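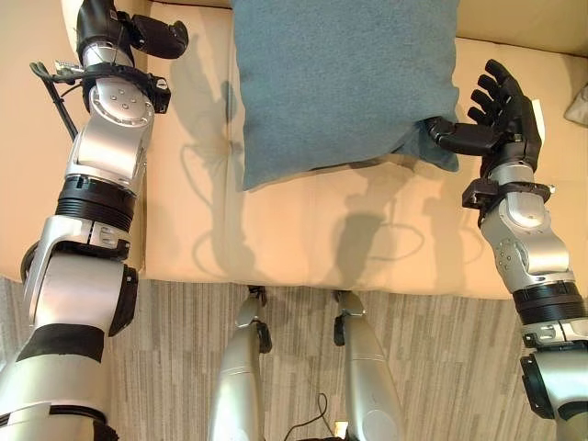
Written by Eftychia Koutsoukos | Checked by Þröstur Mikkelsen | Last revised February 15, 2024

Section 2: Setting up the Zaler room dehumidifier

The leaflet in the carton says the Zaler is ready in moments and will find its own best setting. Ours did neither. The steps below are the ones we use at Listaditz, and they differ from the leaflet in several places.

Before you start

Stand the unit upright overnight if it has travelled on its side. The leaflet allows an hour. I would not trust an hour with a compressor.

Caution: do not run the unit from an extension lead, whatever the shop tells you.

1. Choose a spot on a hard, level floor, with the grille clear of curtains and soft furnishings. The makers claim it can go "anywhere". Pushed up against a sofa, it pulled in fluff and shut itself off.

2. Slide out the water tank and take away the foam block under the float. The float must move freely. If it sticks, the tank light stays on and the unit will not start.

3. Push the tank back until it clicks. A tank that looks closed may still be a finger's width out.

4. Plug in and hold the power button until the display lights. Code 294 means the tank has not been seen. Go back to step 3 before ringing anyone.

5. Set the mode to Manual. Smart mode is supposed to learn your habits. Bouchra Mahrous left hers on it for the whole of March and found the same damp patch behind the wardrobe at the end.

Note: the humidity figure on the display is read inside the casing, so it says little about the far corner of the room. A cheap separate gauge, placed across the room, is worth more than the app.

6. Close the windows and inside doors. Drying the landing as well is a slow and costly hobby.

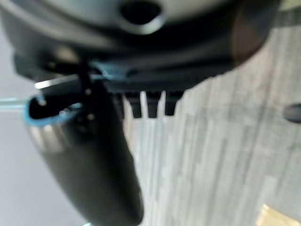 7. If you want to drain through a hose, fit it now. Pull out the rear bung, push the hose on fully and run it downhill all the way to the drain. The leaflet shows it looping over a sill. Water will not go up there without a pump, and the Zaler has no pump.

Caution: keep the bung. Without it the tank will not fill when you go back to using it, and the water ends up on the floor.

8. Wash the filter in cool water every fortnight and let it dry before refitting. The "self-cleaning" label on the door refers to a fan setting.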